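How to Clean and Store a Night Guard

Last updated 9th August

2 min read

A night guard sits against the teeth for up to eight hours and collects the same plaque that teeth do. The steps below apply to hard, soft and dual-layer guards. If your dentist gave you different instructions for your material, follow those.

Daily cleaning

Rinse the guard under cool water as soon as you take it out. Brush the inner and outer surfaces with a soft toothbrush kept only for this purpose. Use plain water or a drop of mild dish soap. Whitening toothpaste contains abrasives that leave fine scratches, and bacteria settle in them. Rinse again until no soap remains.

Do not use hot water. Many guards are formed with heat and will change shape again if they are warmed. A guard that has warped cannot be pressed back by hand.

Weekly soak

Fill a clean glass with cool water and add one cleaning tablet made for oral appliances. Submerge the guard for the time given on the packet. Rinse it well before wearing it. Do not leave it in mouthwash overnight, as the alcohol in some brands dries out soft liners.

Checking for wear

Once a month, hold the guard up to a lamp. Look for cracks, thin spots and rough edges. Shallow marks where the back teeth meet are normal. A hole, or a guard that rocks when seated, means it should be replaced.

Drying and storage

Let the guard air-dry fully before closing the case, and leave the case open during the day so that it dries too. Stand the guard on a clean, smooth surface that can be wiped down. Bare wood is a poor choice: a pale board with visible grain, like the one in the photo, can hold moisture in its surface. Keep the case away from radiators, parked cars and pets. 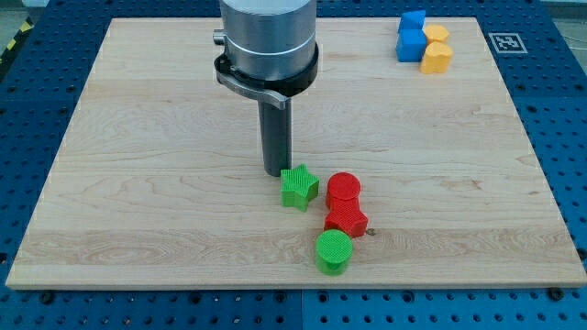
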